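Small Household Jobs Make Good Lessons, Mosine Project Finds in Its First Season

If you have ever tipped out a drawer of hair ties and bracelets and sat down to sort the lot, you already know more than most robots do. The people behind Mosine, a data gathering project run by the small firm Skumarus out of its office in Gedska, would like to change that, and they are going about it one bedroom, kitchen and hallway at a time.

The project passed a milestone in July, when its collection of recorded household tasks reached 429 sessions. Each session is a person doing an ordinary chore with a pair of hand-held grippers in place of fingers, while a camera on the tool keeps a record of what the grippers meet along the way. The recordings are then used as examples for a learning system, which is meant to pick up from them how a thing is approached, how it is held and where it is put down.

Of those sessions, 194 have to do with sorting and tidying small personal items, and these have become something of a favorite with the team. Socks, spoons, buttons, spools of thread, jewelry and the many bits and pieces that gather on top of a dresser all count. The first plan called for far more cups and boxes, which sit still and have nice firm sides, but the group at Skumarus soon found that people who signed up from home kept suggesting the things they wished somebody else would pick up for them (and really, who can blame them?).

A session runs 15 minutes at most. That limit came in during the spring, after several of the early participants wrote to say that their wrists were tired and their patience was too. People are asked to work at whatever pace suits them and to leave the room the way it usually looks, with the bed made however they make it and the cushions wherever they happen to live. A learning system that has only ever seen bare tables, the project's notes explain, tends to have a hard time when it meets a patterned blanket.

Hair accessories have turned out to be a lesson all their own. A scrunchie squashes and springs back, a hairpin lies nearly flat, and a string of beads bends in every direction and likes to slide out sideways just when it seems to be safely held. Participants are told not to worry about a dropped bracelet or a second try, and to simply carry on with the task. Those sessions are kept along with the smooth ones, marked so that whoever trains the system later can choose what to do with them.

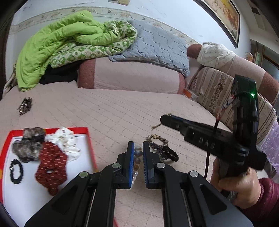 A string of beads held between the gripper's blue pads during a sorting session, with scrunchies in the tray.

The recordings are looked over in Gedska before they join the collection. The reviewers check that the objects are in view for most of the session and write a plain sentence or two for each task, of the sort you might use with a helpful guest: put the bracelet in the tray, bring the hair tie over. Skumarus says the written part takes longer than anybody had planned for, and a second round of hiring is under way for it.

Next on the list is Innes, the name the group has given to a follow-up set devoted to cloth, with folding, hanging and the pairing of gloves all on the schedule. The goal there is 400 sessions before the winter. Households that have already taken part in Mosine will be invited first, and new ones can add their names to the waiting list through the Skumarus office, which is open until four in the afternoon.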